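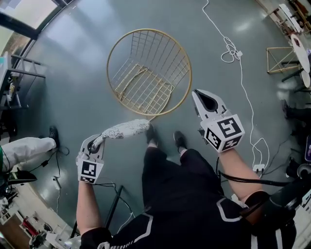 Station 2 at Plundcombe: two hand-held grippers, one wire chair.

412 shares | 17 comments

The hand-held grippers at Plundcombe need more upkeep than the arms they stand in for. Horrocks, the group that runs the floor, sets each pair up the same way. Cables are seated first, then run back along the forearm with enough slack for a full reach. The marker cubes come next. A cube that has shifted on its mount throws off the tracked position of the fingertips, and every recording made with it has to be thrown out. Cubes are wiped with a dry cloth -- no solvent, it lifts the print.

The fingers are checked by hand. Play at the tip should stay under 2 millimeters, and a pair is pulled from use after nearly 100 hours.
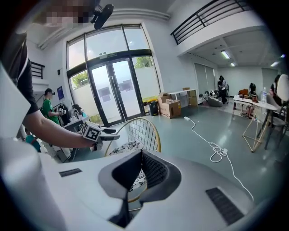

Soft parts and thin wire

Furniture is a fair test of the setup. A printed cushion gives under the fingers, while the wire of a chair back does not. Horrocks tunes the grip for the softer item and leaves it there for the session. The opening is recalibrated every 40 grasps: fully open, fully closed, values logged. A drift between the two sides usually means a worn pad or a loose screw at the finger base. Medeo, the logging software, flags the drift but does not correct it.

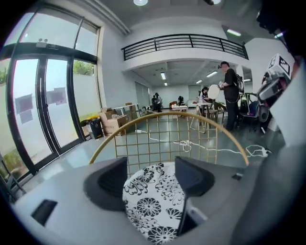 Flevamholm, which runs a similar station, wrote to say that 40 grasps is too long a gap with soft goods, and that its own crews recalibrate at every change of object. Horrocks has kept its interval, with a cube check added at the midday break.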